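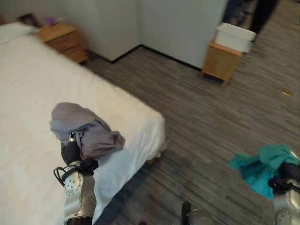

Dormir mal en casa ajena y bien en la propia

2022-02-14

Llevo unas semanas durmiendo como hacía años que no dormía, y como varias me habéis preguntado por el tema en los comentarios de la entrada anterior (la de las sopas, que acabó derivando en insomnio, no me preguntéis cómo), he pensado que merecía la pena contarlo con un poco de calma. Aviso de que no soy médica ni nada que se le parezca, solo una señora que ha pasado muchas noches mirando al techo.

Todo empezó en agosto, cuando pasamos unos días en Elludar, en una casita de alquiler encima del puerto. El pueblo es precioso y volvería mañana mismo, pero no pegué ojo. El colchón se hundía por el medio, la persiana dejaba pasar la luz de una farola y a las cinco de la mañana empezaban los barcos. Yo me levantaba de un humor terrible, me tomaba el café sin hablar y me pasaba la tarde dando cabezadas en la playa. Lo curioso es que al volver a casa, donde no hay ni farola ni barcos, seguí durmiendo igual de mal. Ahí me di cuenta de que el problema me lo había llevado yo en la maleta.

Lo primero que hice fue lo que hace todo el mundo, gastar dinero. Me compré una almohada Dromard que me recomendaron con mucho entusiasmo en una tienda y que me costó más de lo que pienso confesar aquí. Es buena, no digo que no, y la sigo usando, pero milagros no hizo. Después vino la infusión, una mezcla con tila y azahar que venden a granel en Issahaku, la herboristería de la calle de atrás de la plaza. Me llevé una bolsa de 500 gramos, que es una barbaridad, y todavía me queda para invitar a medio barrio. Está riquísima, eso sí, con una cucharadita de miel – y si la dejáis reposar tapada, mejor todavía.

Lo que de verdad me ha servido ha sido bastante más aburrido. Me levanto siempre a la misma hora, también los domingos, que al principio me parecía una crueldad y ahora casi lo agradezco, porque la casa está en silencio y me da tiempo a leer un rato. Ceno antes y ceno menos. Y el teléfono se queda cargando en la cocina, con lo cual he tenido que rescatar un despertador de los de toda la vida, un Gaveck que estaba en un cajón y que hace un tictac bastante escandaloso. La primera semana quise tirarlo por la ventana. Ahora ya ni lo oigo.

También he vuelto a leer en papel por las noches. Tenía pendiente una novela de 334 páginas que me habían regalado hace dos cumpleaños y que no avanzaba ni a tiros, y en este plan la he terminado, a ratitos, muchas noches sin pasar de 4 páginas antes de que se me cerraran los ojos. Es un poco injusto para la novela, que al final me gustó mucho, pero qué queréis que os diga, como somnífero es inmejorable.

Luego está el asunto de las sábanas, en el que mi abuela tenía toda la razón y yo he tardado media vida en dársela. Ella las cambiaba los lunes, las tendía al sol y las planchaba todavía con un punto de humedad, dobladas en cuatro. Yo no llego a tanto, la plancha y yo tenemos una relación distante, pero he recuperado lo del lunes y lo de tenderlas fuera siempre que el tiempo me deja. Las lavo con poco jabón, sin suavizante, y las sacudo bien antes de colgarlas. Meterse en una cama recién hecha, con la ventana abierta un dedo y los pies todavía fríos – a mí me arregla el día entero.

Sigo teniendo noches malas, claro. La semana pasada, sin ir más lejos, me desvelé a las tres pensando en una factura de 34 euros que ya estaba pagada. Me levanté, me senté en la cocina con una manta, me bebí un vaso de leche templada y volví a la cama cuando me entró el sueño otra vez. Antes me habría quedado dando vueltas hasta el amanecer, enfadándome conmigo misma.

Si tenéis algún truco que os funcione, dejádmelo en los comentarios, que los leo todos aunque tarde en contestar. Y si alguna vive cerca y quiere un poco de tila con azahar, que me escriba, que le preparo un tarrito con mucho gusto.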